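Robot arm on the kitchen counter sim, what rules do you go by for shadows and edges?

**Sławomir Nowicki**, posted 25th February

Hi all. Small group, we do pick and place with a single arm and a wrist camera. Most of it in simulation first, then on the real bench. Until now everybody has set up their scenes how they liked, and now we have to write it down, as a lab rule, becuase a partner (Nunditz, they do the handling side) wants to see a written procedure before they send their people over.

What I have so far is half a page. Stuff like "light must be reasonable." Not good enough, I know.

What I want to know:

- do you have a written rule for light position relative to the arm, or do you just randomize and move on
- what about the arm's own shadow on the work surface. Allowed? Limited? Ignored?
- surfaces with a pattern (tile, wood grain) vs plain ones. Do you require both
- who signs off a scene before it gets used for training or testing
- how do you tie any of it back to the safety paperwork for the real cell, or do you keep them apart

We had a bad week in November where the policy did fine on plain tops and then went hunting along a grout line on the bench. Slow speed, no harm, hit the stop, but it was not a nice thing to write up. Also found out that two people had different ideas of what "stop" meant in the log. So that too, if anybody has wording for it.

Not looking for a product. Plain rules, something I can put on one page and people will read.

---

**Irena Sikora**

randomize lights, randomize textures, done. we never wrote it down and it works ok. if it fails on grout add more grout

for the safety bit just follow the manual of your arm

---

**Kirsty Gunn**

Going to disagree with "never wrote it down". Fine until the person who set it up leaves. Ours left.

I look after procedures at Aso, we're in Mestusville, small shop, 7 people on the robot side. We had the same half page as you. Now it's a page and a half and it gets used. Pasting the useful parts, sorry for the rough edges, doing this between meetings.

First thing, keep two documents. One is the cell safety procedure: guarding, stops, speed limits, who may enter, your risk assessment. That one follows whatever standards apply where you are (look at ISO 10218 for industrial arms, and get somebody qualified to read it with you, don't take it from a forum). The other is the scene procedure, for sim and for test setups. The scene one can point to the safety one. Never the other way. A person should never be safe only because the policy was trained well. Put that sentence in bold at the top of both, we did.

**Words**

Agree on words before rules. Ours:

- *Stop* = the hardware stop was pressed. Only that.
- *Halt* = software ended the run, for any reason.
- *Abandon* = the operator ended the run from the screen.

Logs get sent back if someone uses the wrong one. Took a few weeks of nagging. Worth it.

**Before a scene is allowed in the set**

1. Scene has a name, an owner and a date. No owner, no scene.
2. Wrist camera view saved at the start pose, mid reach and at the grasp pose. Saved from the actual render the policy gets, same size, same crop. Not a pretty one from the editor camera.
3. At least one light placed so the arm shades its own work area. Every time. The old rule was "avoid self shadow" and that was just wrong, the real bench has a ceiling light behind the arm and it shades everything.
4. Shadow must go over both the patterned surface and the plain one if the scene has two. Edge between them should be partly lit and partly in shade. This is the grout line problem you had, or close to it. Our thinking is that a straight shadow and a straight seam look alike to the policy if it has only ever met one of them.
5. Set the seam at an angle to the camera in some variants. Everybody builds them square to the arm out of habit. Then the real bench gets bumped and you find out.
6. Gripper parts in view must match the real tool. Fingers, wrist housing, the lot. If the tool gets changed on the bench the sim tool is changed the same day, or the scene is pulled.
7. Second person opens the saved views and signs. The second person can't be the owner. They're checking 3 to 6 and nothing else. Should be five minutes. 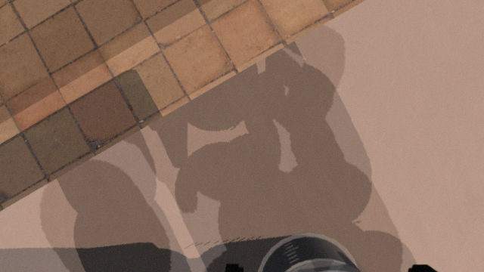 8. Anything changed after the signature, even "just the light a bit", means new views and a new signature. People hate this one. Keep it.

**What the second signer looks for**

In our copy this sits on the back of the page. Short version:

- Can you tell tile from plain top in the shade as well as in the light? If you're squinting, write it down. It isn't an automatic fail, we do want hard ones, but it needs the "hard" tag so nobody is surprised by the numbers later.
- Tile colors should vary. Ours run from tan to a dark reddish brown. One flat color repeated is a fail.
- Follow the shadow outline. Jointed arm shadow has lobes and gaps in it, with small bits of light coming through. If it's one soft blob then someone has swapped in the cheap shadow setting to save time. Fail, send back.
- Gripper tips visible at the bottom? Ours just poke in. If they're gone then the camera mount moved.

**Keeping the record**

We keep signed views for as long as the policy trained on them is in use anywhere, then 6 months more. Pick your own number but pick one. Śliwiński (our integrator) asked to see them once and it took an afternoon to find the right folder, so now the folder name is the scene name and that's the rule too.

**Going from sim to bench**

First bench run of any new policy: reduced speed, empty gripper, two people, one of them with a hand on the stop and doing nothing else. No phone. 8 clean runs like that before we add an object. Any stop sets the count back to zero. A halt doesn't, but has to be explained in the log before the next run.

And write what the bench looked like. Lights on or off, blinds, where the seam is. A phone snap is enough. We had more than 5 bench failures in our log that we couldn't use for anything as the lights weren't noted.

For your Nunditz people, I'd give them the cell safety doc in full and only the checklist out of the other one. Visitors don't need the shadow rules. They do need to know what "stop" means.

---

**Aslı Kırmızıgül**

Agree with most of Kirsty's. Two things from our side, short as I'm on my way out.

Rule 3, we'd put an upper limit too. If all your scenes have heavy self shadow you get the same problem flipped round, policy gets odd in flat light. We ask for a mix and the scene list has a column for it: none, light, heavy. Owner fills it in, signer agrees or doesn't.

Rule 7, the five minutes is true only if the signer isn't tired of it. Rotate them. When it was always Sarita Vishwakarma signing for us she ended up seeing the same views so often that she missed a swapped gripper, and she's the most careful person we have. Monthly swap now.

@Irena adding more grout does help, we did that as well. But you can't show "we added more grout" to a partner who asks for a procedure. And the arm's manual covers the arm, it doesn't know about your tool or your bench or who's standing next to it. The assessment has to be for the whole cell.

---

**Sławomir Nowicki**

Thanks, this is a lot more than I hoped for. Taking the stop / halt / abandon words as they are, and the numbered list with Aslı's column added. Our scenes are all square to the arm, every one, checked just now. So that's tomorrow gone.

One follow up, Kirsty: if the signer says fail and the owner disagrees, who decides?

---

**Kirsty Gunn**

Signer wins. Owner can fix it and ask a different signer for the new version, but not for the same views again. We had some shopping around before that was writen in.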